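April 28, 2023

Robot club, week 11

We are in the last stretch before the Stuncombe meet and the club has moved over to simulation almost completely. The real arm is still on its cart in the shop, but there is one arm and a lot of us, and the simulator runs on every laptop we have.

The task this year is tidying a bedroom. The software is called Sanau. It builds a room, drops objects in it, and gives you an arm to drive. You get points for every object that ends up where the task sheet says it should, and you lose points for anything that lands on the floor. Each team at Stuncombe gets 66 runs and the rooms are different every time, so there is no use memorizing one.

My part is the grasp code for flat things. I asked for it because I thought it would be easy. 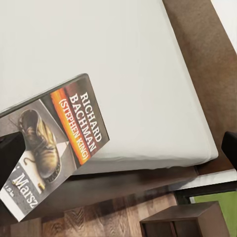 Flat things are hard because there is nothing to put the fingers around. A mug stands up and you close on it. Something lying on a sheet only gives you its thickness, and if you push down to get under it the mattress gets in the way. I wrote three versions that failed before I stopped going for the middle of the object and started looking for whatever part sticks out past the support. The paperback is a good case. Its lower left part hangs off the mattress over the bed frame, so there is a piece with air below it, and the boot on the cover gives the camera plenty of texture to find the angle from. The plain white sheet gives it almost nothing.

The overhang check is short. It compares the outline of the object to the edge of the surface and picks the biggest free piece. If there isn't one, the arm has to slide the object toward an edge first, and I have not finished that part – it works on tables and does badly on beds.

I left it running over two nights with 1,000 random rooms. Of those, 900 loaded without an error. The rest crashed on a bad mesh in the Dufour furniture pack, which the Plurkdale team had already reported. They posted a fix and I put it in this afternoon.

Next week I want to work on the slide. I also need to write comments in my code so the rest of the club can read it.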